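Talks > Automation safety > Speaker notes

Panel drops in simulation: what the Plurka fault did to our grip check
Hundthorpe session, notes for the speaker
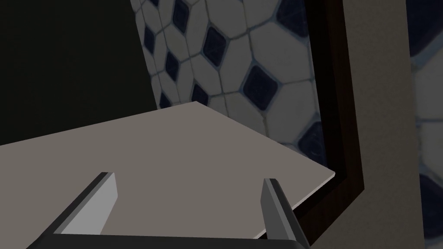
The fault I want to cover is a false grip signal. The Plurka controller reported a secure hold when the jaws had not closed on anything, and the arm then carried on with the lift. We first met it in July on the test bench at Oakley and spent too long blaming the fingers. Everything on the slide is rendered in Jelden, our simulator. Point out the two grey fingers at the bottom, and the panel surface visible in the gap between them. From this view alone it is hard to say whether the left finger is touching the panel or hovering over it. The controller had the same difficulty, and it guessed.

Next, the numbers. We ran 179 lifts. In 23 of them the hold signal came on early. Say the figures slowly and leave them on screen.

Cause. The grip check looked at motor current only. When the fingers slowed near the end of their travel, the current rose for a moment and crossed the threshold. The check took one reading and latched it. No later reading could clear it.

Explain latching if anyone looks lost. Once set, the signal stayed set until the next cycle started.

Why it is a safety matter. On the bench, the guard logic used the same signal. If the arm believed it had the panel, it was allowed to move at full speed. A part that is half held can leave the jaws at that speed. We had no injury, and the guard door was shut on every run, but the door was the only layer left.

What we changed:
- The check now needs 20 readings in a row above the threshold.
- Finger position must agree with the panel thickness.
- Speed is held to 80 mm/s until both are true.
- The signal drops at once if either test fails.

Pause here – someone will ask about cycle time. It is longer. We accept that.

Still open: very thin panels. The position test has little margin there, and we have not settled on a second sensor. Do not promise a date.

Questions, then hand back to the chair.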